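Do Travel First Aid Kits Need to Cost So Much?
Student project report, Consumer Studies
Giuliana Zapata
01/08/2022

Why I picked this

My aunt paid a lot for a Brunska kit before a hiking trip and came home saying it was the best thing she ever bought. She never opened it. I kept wondering what she was praising, so I made it my project.

What I did

I compared four kits: Brunska, Stinedis, Yupanqui and Gonell. I read the labels, listed the contents, and asked students at my school to fill out a survey. I handed out 60 forms. Most came back, a few with only the first page done, and I left those out.

What the sellers claim

Brunska says its kit has 445 pieces. That sounds like a lot until you see that every cotton swab is a piece, and so is every safety pin. Stinedis says "hospital grade" on the lid. I wrote to the company in February to ask which hospital and which grade, and got a coupon back. Gonell makes the fewest claims, and I trusted it a little more for that, though it may just have a smaller lid.

What I found

Take out the swabs and pins and the four kits are close to the same. Bandages, gauze, tape, wipes, small scissors. The Yupanqui kit had better tape. I bought the same basics at a drugstore for less than the cheapest kit and put them in a bag I already had.

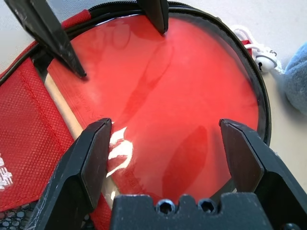
The survey was less clear than I wanted. Most people said a kit made them feel safer, but very few could say what was in theirs. Two wrote that they owned one and then named things no kit on my list contains. I don't think feeling safer is worth nothing, but it should not be sold as if it were medicine.

Problems with my work

Four kits is a small group. Everyone I asked goes to one school. I also started out doubtful, and my second survey question probably shows it ("Do you think you paid too much?"). If I did this again I would rewrite that one and check the expiration dates on the wipes, which I forgot until the kits had gone back.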